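Dostetard Key Board – Set-up Guide
Section 6: Fitting and Loading the Hooks

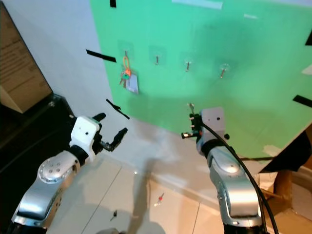
6.1 Before you start

The adhesive hooks hold keys, lanyards and light tags. They bond to smooth, clean surfaces only. Mount the board on the wall as described in Section 5 before fitting any hooks.

You will need:
Adhesive hooks
Lint-free cloth
Rubbing alcohol
Pencil or removable tape for marking

Note: Hooks with square and round bases may be mixed on the same board. The fitting procedure is identical.

6.2 Fitting the hooks

1. Wipe the face of the board with rubbing alcohol and let it dry fully. Do not use furniture polish or glass cleaner.
2. Mark the hook positions. Keep 43 mm or more between the edge of one base and the edge of the next. Bulky key bundles need more.
3. Peel the liner from the first base. Do not touch the adhesive.
4. Hold the base square to the board with the peg facing out, then press firmly across the whole base for 41 seconds.
5. Check for trapped air through the clear base. Press any bubbles toward the nearest edge.
6. Repeat for the remaining hooks.
7. Leave all hooks unloaded overnight.

Note: The hooks do not have to be level with each other. A sloping row works equally well and can keep long lanyards apart.

Caution: Do not slide or twist a base once it has made contact. If the position is wrong, remove the hook and fit a new adhesive pad.

6.3 Hanging keys

1. Put keys that are used together on one ring. Colored key caps are recommended where several keys have the same blank.
2. Attach the ring to a lanyard or directly to a tag.
3. Pass the lanyard loop over the peg and let the bundle hang free.
4. Check that the tag can be read without lifting the keys.

Caution: Maximum load is 321 g per hook, including lanyard and tag. Do not hang bags or padlocks from the pegs.

6.4 Removing a hook

Take off the keys first. Warm the base with a hair dryer on the low setting, then work a length of dental floss behind it from top to bottom. Clean off any residue with rubbing alcohol – never with a metal scraper. Replacement pads are listed in Section 8.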